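Materials Handling, Unit 8: Bins, Clamps and Loose Blocks
Notes by Bláthnaid Gilmartin

Last unit covered stacked goods. This one covers loose parts kept in open bins, and how to set up a station for moving parts from one bin to the other.

Use two metal bins on one table, long sides together. If they are left free, the near one creeps when you reach into it and a gap opens between the rims. Clamp them where the rims meet, one spring clamp at each end. Keep the clamp handles pointing up, clear of your wrists. 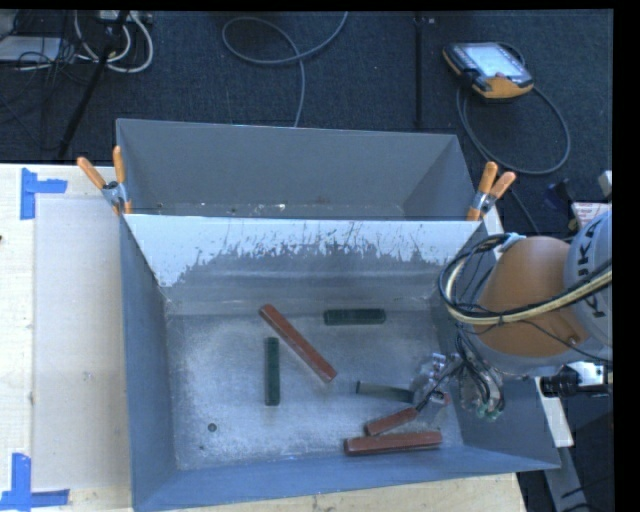
Tip the blocks in. Do not lay them out. A block resting on another has to come out first, and one lying along a wall needs to be turned or slid before you can get hold of both sides. Mixed colors let you set a sorting order, such as all red before any green.

Scratches on the walls and floor do no harm. A bent rim does, so check it before clamping.

For the exercise, work in pairs. One person moves the blocks and the other writes down the order and any drops. Then swap. Tomás Daly has the record sheets.

Reading: Tehrani, chapter 2, up to the section on dividers.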